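Returned Household Goods in Shared Bins: A Storage Study at the Hirville Sorting Room

1. Background

Our group looked at how small returned items are kept at the Hirville sorting room between arrival and shelving. The room handles goods sent back from the Jedby and Dralska stores. During November it took in 1,426 items, and 449 of them spent at least one night in a mixed bin because no shelf space had been assigned.

2. Method

We followed the mixed bins for 15 working days. Each morning we wrote down what kinds of items were in them, how they were packaged, and how long it took to find one named item. We did not rearrange anything before timing. The staff kept working as usual, and we stayed out of the way as much as we could.

3. Results

Search time depended more on packaging than on the number of items. Boxed goods were found quickly. Clear packaging was the slowest, mainly when it lay flat against a wall of the bin. Soft items such as gloves and cloths were easy to spot but often covered something else. Bottles rolled when a bin was moved and usually ended up somewhere new - we had to note their position again each time.

The bins themselves are old. Scratches and worn patches on the walls made it harder to see thin plastic, and two of our timers mentioned this without being asked.
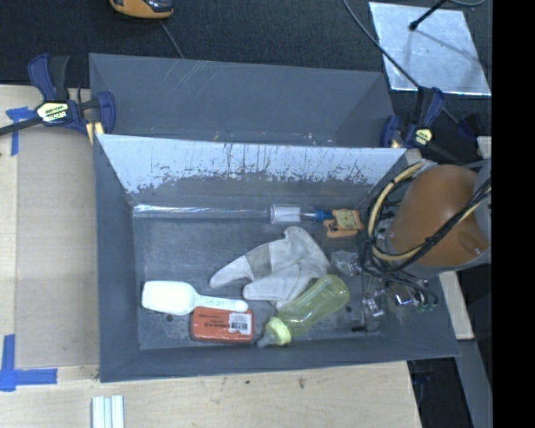

Appendix A: Bin Contents and Condition

The yellow-green baby bottle and the crumpled fabric glove are typical of the loose items in our notes. The long clear package with the blue tip belongs to the group we called "clear, flat," and it lies along the base of the worn back wall. The small orange package next to it would count as "colored, small." A second gray bin stands directly behind, rim to rim.

Appendix B: Suggested Changes

Put clear packages in a separate tray. Line the most worn bins with plain dark card. Keep bottles upright in a divider - the Carhuamaca insert we priced would fit the bins without cutting.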